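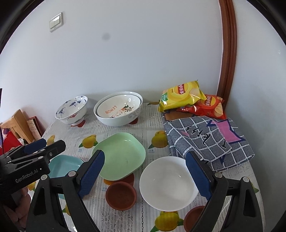 A printed tablecloth with a fruit design on a table holding bowls and dishes.

A tablecloth is a cloth used to cover a table, either to protect its surface or to decorate it. Tablecloths are made in cotton, linen, polyester, blended fabrics and coated or plastic sheeting, and are sold in sizes to suit square, rectangular, round and oval tables. The word usually refers to a covering for the whole top, as distinct from a runner, which covers a strip along the middle, or a placemat, which covers a single setting.

History

Cloths for dining tables were in use in Europe by the Roman period. In the Middle Ages a white linen cloth was a mark of a wealthy household, and diners often wiped their hands on its edge or on a separate long cloth laid over it. Individual napkins gradually took over this purpose. Linen damask, in which the pattern is formed by the weave and has the same colour as the ground, became the usual choice for formal tables and was later produced in large quantities in Flanders, Ireland and Scotland.

Colourful printed cloths became common in ordinary kitchens during the first half of the twentieth century, when colourfast dyes and cheaper cotton printing brought prices down. Fruit, flowers and borders of leaves were popular designs. Souvenir cloths printed with maps were also sold to travellers and are now collected.

Materials

Linen is strong and absorbent but creases easily. Cotton is softer and generally cheaper. Polyester dries quickly and needs little ironing, though it absorbs spills poorly and can hold grease stains. Oilcloth was originally cotton or linen treated with boiled linseed oil; most cloth now sold under that name is cotton or polyester coated with vinyl, and can be wiped clean.

Size and drop

The part of the cloth that hangs below the table edge is called the drop or overhang. Everyday cloths commonly have a short drop, which keeps the fabric clear of people's laps. Formal cloths hang lower, and those used at banquets may reach the floor. The length needed is found by adding twice the drop to the length of the table, and the width is worked out the same way. A thick underlay of felt or flannel – sometimes called a silence cloth – may be placed beneath to reduce noise and protect the timber from heat.

Care

Washing instructions vary with the fibre and finish. Fresh spills are blotted, and stains from wine, tea or fruit are treated before the cloth is washed, as heat from a dryer or iron can set them. Linen is easiest to iron while slightly damp. Cloths stored for long periods may be rolled on a tube to avoid permanent creases along the folds.

See also

Damask
Doily
Napkin
Oilcloth
Table setting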